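Section 4. Setting Up a Carrier Profile and Publishing a Seasonal Schedule

This section applies to airlines and handling agents using the Grikard schedule management system, release 3406 and later. It describes how to create a carrier profile, load a seasonal schedule, check it against airport slots and publish it to connected airports. Aircraft rotations are covered in Section 5.

4.1 Before You Begin

The person carrying out the set-up must hold the Schedule Manager role. Users with the Station Viewer role can open the carrier profile but cannot save changes to it.

Have the following at hand:

The two-character carrier code and the numeric accounting code.
The list of stations the carrier will serve in the season, with the terminal used at each.
The slot confirmations issued by each coordinated airport.
The schedule file, in the Groltelier exchange format or as a comma-separated file.

Note: A comma-separated file may contain no more than 1000 flight legs. Longer schedules must be divided into separate files or supplied in the Groltelier format.

4.2 Creating the Carrier Profile

1. Sign in and select Administration, then Carriers, then New Carrier.

2. Enter the carrier code. The system compares it with existing profiles and displays a warning if the code is already in use.

3. Enter the legal name of the carrier exactly as it appears on the operating certificate. The trading name is entered in a separate field and is the one shown on departure displays.

4. Select the home station. All times in the profile are stored in Coordinated Universal Time; the home station determines only how they are displayed.

5. Add each outstation. For seasonal stations, enter the first and last dates of operation.

6. Select Save. The profile is given the status Draft.

Caution: The carrier code cannot be edited once a schedule has been loaded. If it was entered incorrectly, delete the draft profile and begin again from step 1.

4.3 Loading the Schedule

1. Open the draft profile and select the Schedules tab.

2. Select Load File and choose the season. The winter season must be selected for any file that includes flights in December.

3. Select the time basis used in the file. If the file gives local times, the stations must all have been added to the profile beforehand.

4. Select Validate. Lines that fail are listed with an error code and the line number.

5. Correct the lines in the source file and load it again. Corrections made on screen are kept only until the next load.

6. When no errors remain, select Accept. Warnings do not prevent acceptance – they should nevertheless be read by the scheduler responsible for the station named.

Note: The most frequent warning, Short Turnaround, appears when an aircraft is planned to be on the ground for less than 40 minutes. The threshold can be changed for each aircraft type under Administration, Ground Times.

4.4 Matching Airport Slots

1. On the Schedules tab, select Slot Match. The system lists every arrival and departure at a coordinated airport.

2. Enter the slot reference for each series of flights, or load the references from the coordinator's confirmation message.

3. Review the entries marked Open. An entry remains Open when the planned time differs from the confirmed slot by more than 10 minutes.

4. Either change the planned time or request a new slot from the coordinator. Schedules with Open entries can be published only to airports that are not affected.

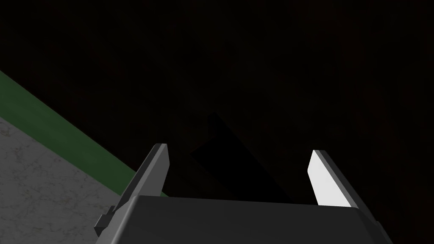
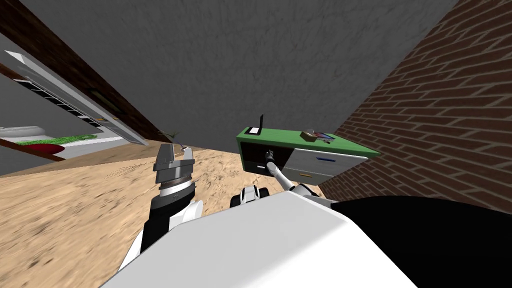 Sarahí Arriaga writes that her station kept several flights marked Open for days after the coordinator had confirmed them, and that the cause was a confirmation message loaded before the schedule had been accepted. She asks that the order of work be stated plainly. The schedule must be accepted under 4.3 before any slot references are loaded. References loaded earlier are held in the message queue and are not matched until Slot Match is run again.

5. To release held references, open Messages, select Held, mark the entries concerned and choose Match Again.

6. Confirm that the Open count for each airport is zero, or record the remaining entries in the Remarks field.

4.5 Publishing

1. Select Publish and choose the receiving airports. Airports connected through the Brøndum gateway are listed separately, as they receive the schedule as a complete replacement file.

2. Enter the effective date in the form year-month-day, for example 2018-04-07. A date in the past is refused.

3. Select Preview and compare the number of flights shown for each station with the accepted schedule.

4. Select Confirm. The status of the profile changes from Draft to Active.

5. Check the Acknowledgments panel. Each airport is shown as Sent, Received or Rejected. For a rejected file, open the entry to read the reason given by the receiving system.

Caution: Publishing a replacement file removes all flights previously sent to that airport for the same season, including extra flights added by hand. Export these flights before selecting Confirm.

4.6 Later Changes

Changes to an active schedule are made through Amendments and are sent to the receiving airports individually. A change affecting a coordinated airport must be matched again as described in 4.4.

Carriers using the Prirnamora crew planning module should allow the overnight transfer to finish before amending the same flights a second time. Amendments entered during the transfer are saved, but they reach the crew module the following night.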